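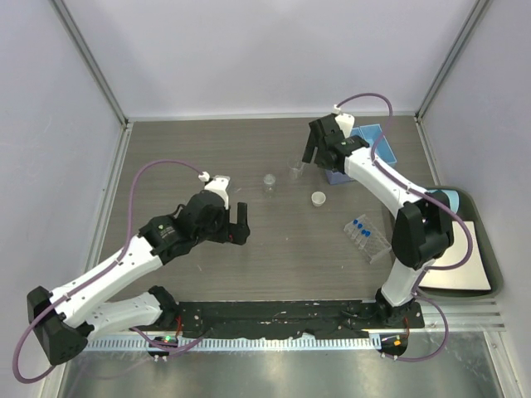 *Tablero gris con veta de madera, paredes lila grisáceo y perfiles de aluminio en las esquinas.*

**Tema: Canto de tablero melamínico que se despega en ambiente húmedo**

**kirkgate_11** – 08:40

Busco criterio para cantear tableros de melamina gris veta madera. Taller sin climatizar, humedad alta en enero. El canto de PVC de 1 mm pegado con EVA se me levanta en las esquinas a los pocos meses. Chapadora manual Grastivura, cola a 190 °C según el visor. ¿Cambio de cola o de canto?

**tornoylija**

Primero mide la temperatura real en el rodillo. El visor de esas máquinas marca la del calderín y en el rodillo puede haber bastante menos. Si la cola llega fría, no moja el aglomerado y da igual la marca.

**N. Gamage**

Cambio de cola. La EVA reblandece con calor y aguanta mal la humedad sostenida. PUR y se acabó. Llevo 375 frentes de cocina entregados con PUR y una sola reclamación, por un golpe.

**tornoylija**

No comparto lo de "se acabó". El PUR en chapadora manual es un problema de limpieza: si se queda en el calderín, reticula y toca rascar. Para series cortas no compensa. Una EVA con carga baja, bien aplicada, sirve para mueble de interior.

**N. Gamage**

Hay cartuchos pequeños y purgante. Diez minutos al cerrar. Compensa más que repetir un mueble.

**kirkgate_11** – 13:15

Medido con termopar: 168 °C en el rodillo. El tablero estaba a 11 °C, almacenado contra el muro norte.

**tornoylija**

Pues ahí lo tienes. Tablero a 18 °C mínimo, 24 horas dentro antes de cantear. Revisa también el gramaje.

**stukville**

Añado una cosa: comprueba el corte. Si el disco deja el canto fuera de escuadra, el rodillo solo aprieta media superficie. Yo tuve el mismo fallo en piezas de 353 x 1000 y era la guía de la seccionadora.

**N. Gamage**

De acuerdo con la escuadra y con la temperatura. Sigo sin estarlo con la EVA en un local húmedo.

**kirkgate_11** – 19:50

Haré dos probetas con el mismo tablero ya templado, una con EVA y otra con PUR, y las dejo junto al fregadero del taller. En marzo cuelgo los resultados.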